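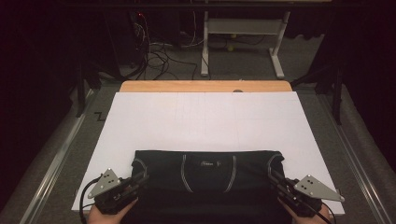
4. The Category of "Still Good"

4.1 How clothes leave the closet without leaving the house

The interviews in Plunus began with a question we considered harmless: when did you last get rid of a piece of clothing? Most of the 30 participants answered quickly and with some pride. They then took us to the closet to show us the space it had left, and in more than one home the garment was still there.

We don't think anyone was lying. People in our sample used "got rid of" for a range of events, only one of which involved the item going out the front door. A sweater moved from the bedroom to the hall closet had been gotten rid of. So had a raincoat moved from the hall closet to the trunk of the car, where it remained through the second interview in November. One retired teacher described a pair of pants as "gone" while standing on the box that held them to reach another box.

Earlier work tends to treat disposal as a single decision with a before and an after. Our material fits that model badly. Following the distinction we drew in the Idau pilot study, we use "demotion" for any move that lowers a garment's standing while keeping it on the property. The usual path runs from outdoor wear to house wear, from house wear to sleep wear or yard work, and from there to the rag bag. Few garments complete the trip. The rag bag, when we were allowed to look into it, was often full of clothes that its owner took out, held up, and declared too good for rags.

4.2 Dark clothes and the benefit of the doubt

Participants judged dark clothing more kindly than light clothing. A white shirt with a gray collar was finished, and everyone in the household agreed on it. A black or navy top of the same age and history could stay in service for years, protected by a general feeling that nothing was wrong with it that could be seen from a normal distance. Several people told us they owned "a black one" when they owned several, bought at different times to replace one another and now all in use.

Color itself was a matter of dispute. Very dark greens, blues, and browns were regularly filed as black, both in speech and in the drawer (Figure 3). Two brothers who shared a dresser had argued over one such item for most of a winter, and each separately asked the interviewer to rule on it. We declined, on the grounds of research ethics and bad lighting. 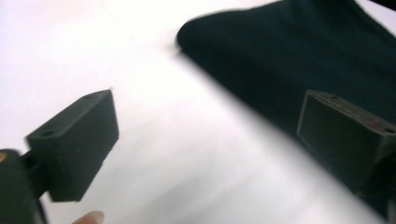
Figure 3. Very dark green fabric, close to black, on a white surface.

The error matters for how long things are kept. A garment believed to be black is believed to match everything, and a garment that matches everything is hard to argue against. When we asked participants to sort their clothes by daylight near a window, some found pieces whose color surprised them. The discovery did not lead to disposal. It led, in eight homes, to the remark that they had been needing something in green.

4.3 Folding as a verdict

We had expected folding to tell us about storage space. It told us more about rank. Clothes in good standing were folded to a known shape and put back in a known place. Demoted clothes were rolled, stuffed, or laid over the backs of chairs, and they got refolded only when company was expected or when we were.

Here our presence was plainly a nuisance to our own data. Participants tidied before we came. On unannounced second visits, agreed to in advance by people who may have regretted it, the chairs had filled back up. We coded chair piles as a storage location after holding out against it for three months, during which every coder had been entering them under "other" anyway.

Petrenko's term for this middle ground, "the waiting shelf," is useful, although hardly anyone in our sample had given it a shelf. Clothes there were too worn for the drawer and too clean for the wash. Asked how many items were in this state, people guessed low. One man said four and then sat down on them. Our inventory across all households came to around 100 pieces, leaving out socks, which we leave to better-funded teams.

Some of these garments had a plan attached. They were waiting for a button, a zipper, a diet, or a cousin to grow. The plan was usually older than the participant remembered, and in the joint interviews a spouse was generally on hand to supply its age. Section 5 takes up these plans and what they do to the figures on average garment life.

Contact: Bogdan Pawłowska, Purero Working Papers in Household Studies | © The author | Back to top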